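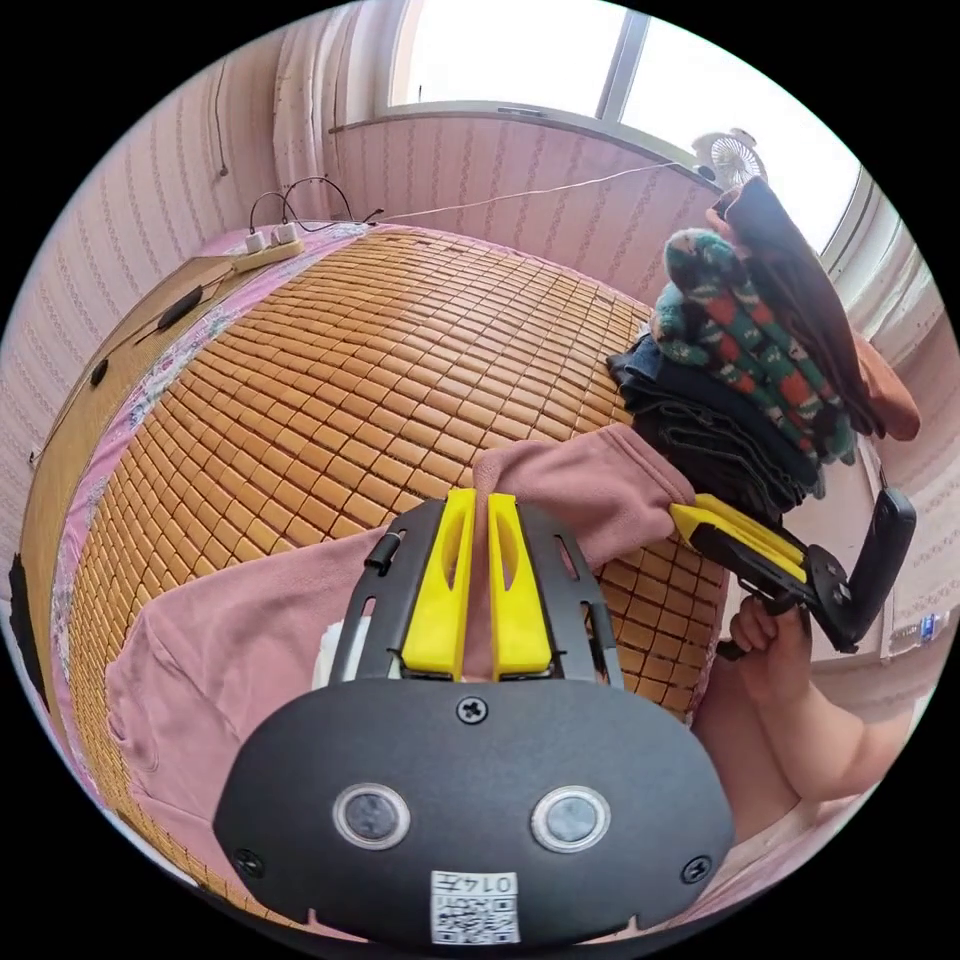
A pink fleece laid out on a bed.

CUSTBY, 29 November 2024 – Parkon, the clothing library on Tam Street, opens its winter shelves to every household in Custby this weekend, and we could not be happier about what's on them. Fleeces, sweatshirts, snow pants, wool socks, long underwear, a whole rail of kids' parkas (all sizes!) – if it keeps somebody warm, you can borrow it, wear it until spring and bring it back.

The library started lending in June with rain jackets and school clothes. Since then 687 people have signed up and 3,326 pieces have gone out the door. Fleece is the thing we get asked for most, so we spent much of the fall collecting it, and the response from closets across town has been wonderful.

Signing up is free. Bring something with your name and a Custby address on it, and you can take home two bags of clothes on your first visit. There are no late fees. If a child outgrows a coat in January, swap it for the next size up.
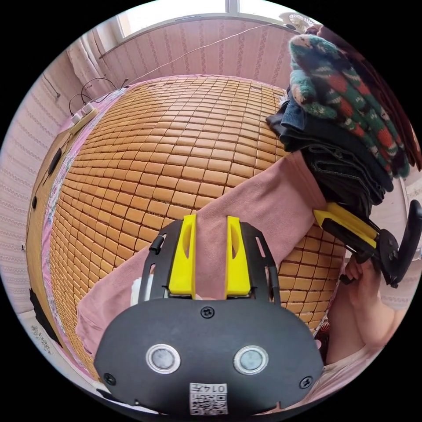 Lok-yiu Kuo borrowed three sweatshirts in the fall and says the surprise was how little laundry advice she had ever been given: "I'd been drying fleece on high heat for years and wondering why it went stiff. Now I wash it cold and inside out, and it stays soft."

That advice comes on a card with every loan. Wash fleece cold, skip the fabric softener, close any zippers first and dry it flat or on low. The cards are printed in large type, with a space on the back for noting missing buttons, loose seams or anything else our menders should look at. 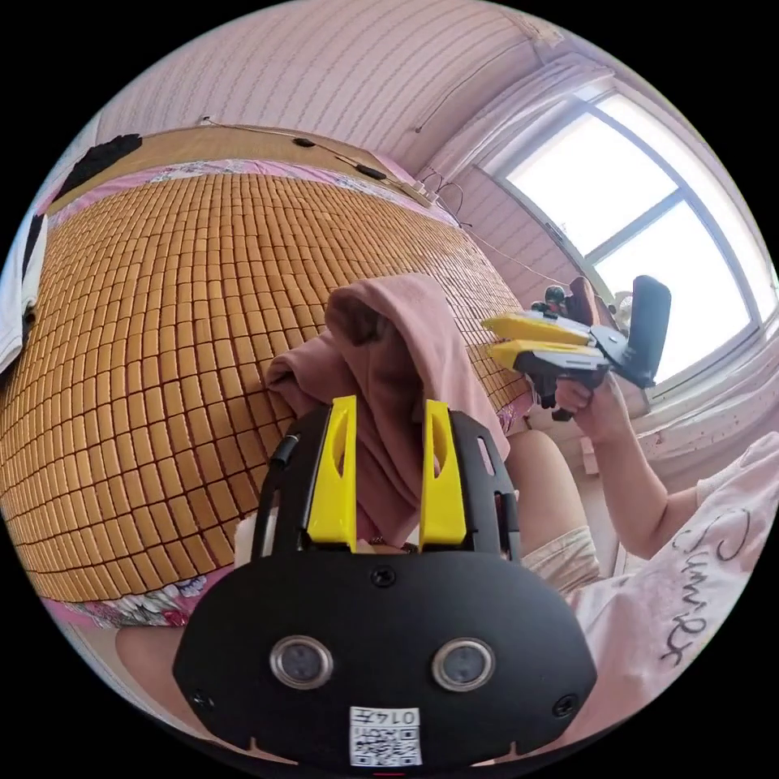
Mending has grown into a project of its own. The Jolla Table, our open repair evening, now runs every Thursday from 6 to 8:30 in the back room, with thread, patches and three sewing machines ready to go. Come with a ripped cuff and leave with a fixed one – or stay on and learn to darn. The winter evenings have room for up to 100 visitors, and beginners are very welcome.

We are still looking for adult sizes, especially men's large and up, and for mittens in pairs. Clothes should be clean and dry when you drop them off. Small holes are fine.
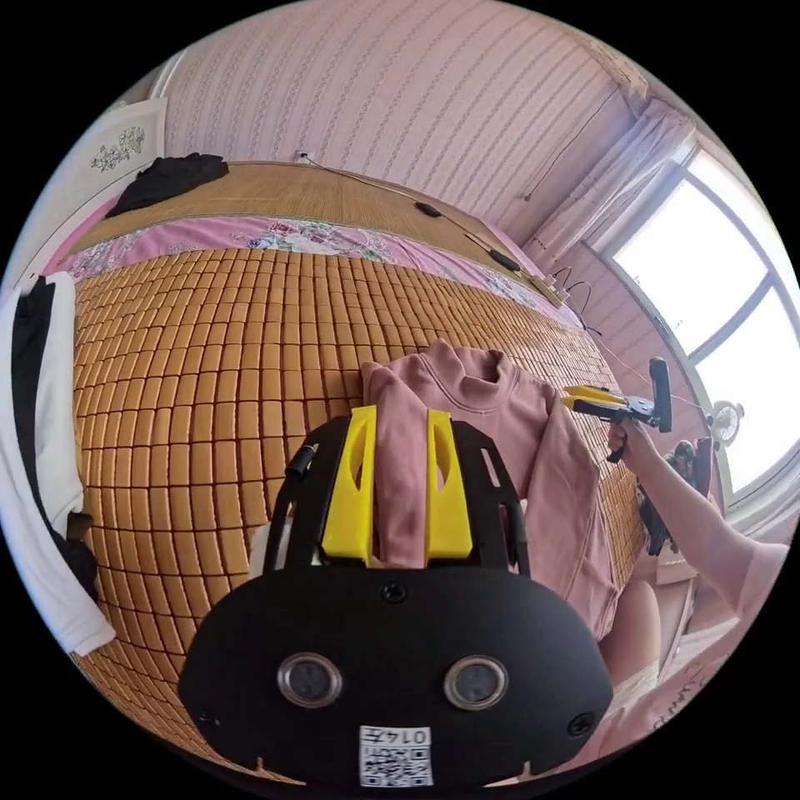 Drop-off is at the side entrance on Tam Street during opening hours, Tuesday through Saturday, 10 to 5. The winter shelves open on Saturday at 10, with hot cider by the door and early picks for families with babies from 9:30.

Press contact: Parkon Clothing Library, Tam Street, Custby. Reporters are welcome at any Jolla Table evening; please let the front desk know you are coming.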